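Brutell Trail Jacket, nine months in

I bought this in August to replace a rain shell that had given up at the shoulders, and I love it! The hood is the best part – it turns when I turn, and the brim is stiff enough to keep drizzle off my glasses. It weighs 300 grams and squashes into its own pocket.
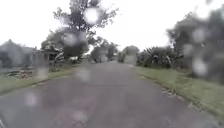 Sizing is generous. I'm usually a medium and the small fits fine over a fleece. My only real gripe is the main zipper, a bit sticky near the collar (a rub of candle wax helped). I'd buy it again tomorrow.

Thiện Văn, May 2022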